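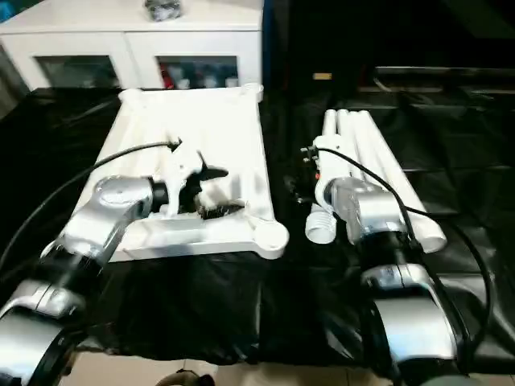 A silver-and-white arm over a square white frame at the Brolach open day, November.

I've been watching weekend dramas with my mum for longer than I care to admit, so when Brolach announced they were opening the studio where they shoot Second Harbour, I had my name down before I'd finished my tea. They let in 2,000 of us over the day (2,131 by closing, according to Finlay Ogilvie, who was on the gate and very cheerful about it), and I reckon half were there for the Gerano family kitchen.

And oh, the kitchen! It's tiny. All those shouting matches between Mrs Gerano and her eldest, and you could barely swing a tea towel in there. Noémie Sawatzky, our guide, let us sit at the table two at a time, and I got the chair where Teo finds out about the letter. The colour of the walls is much greener than it looks on the telly, by the way.

After lunch there was a talk from Lilibeth Ocampo, one of the writers, and she was lovely and gave away nothing at all. Somebody asked whether Teo is really leaving for Fivport and she just laughed and had a sip of water. She did say the wedding episode went through two endings, and that the one we didn't get was sadder, which I'm still thinking about because I cried for most of the one we did get.

The queue for the costume room was a fair old wait, so do that first if they run it again next year. Wear comfy shoes, too, as it's hard floors the whole way through. I came home with a tea towel and a signed script page for Mum, and she's already put the page up on the fridge.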